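Chapter 4
Blue from the Dye House

Before you begin this chapter, go and open the drawer or cupboard where you keep your clothes, and see how much of what is inside is blue. Most readers will find a good deal of it: jeans, school jumpers, work shirts, the odd pair of socks. We wear so much blue that we hardly think of it as a choice any more, and yet for most of history it was one of the trickier colours to put on cloth and keep there.

In Chapter 3 we spent a happy few pages with the yellows and browns, which you can get from onion skins, bark and all manner of hedgerow plants simply by simmering them in a pot. Blue will not come so easily. The colouring matter in woad and in indigo does not dissolve in plain water, so the dyer first has to change it into a form that does, and this is done in a vat from which the air is kept out as far as possible. The cloth goes in, soaks for a while, and comes out a rather surprising yellowish green. Then the air gets to it, and the blue arrives while you stand and watch (I have seen it many times and still put down whatever I am holding!).

We shall follow this process through the records of one small town, Grundcombe, where the Cledska dye works kept its vats going until 1939. Its order books are a delight to read, full of grumbles about the water and the price of soda, and they show us a workforce of 79 people at its busiest, a good many of them from the same few streets. The works sold its cloth by shade, and the shades had names that every draper in the district knew, from the dark "midnight" that needed dipping again and again to the pale "milk blue" that had a single short dip and was mostly bought for bed linen and baby clothes.
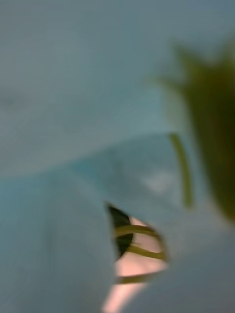 The paler shades were cheaper in dye but dearer in care, as any unevenness in the dip showed up at once, and the order books record 19 lengths sent back in one June alone. We shall come to those complaints in section 4.3, along with the letters that went with them.

Words to look out for as you read: vat, mordant, fast colour, shade card, length.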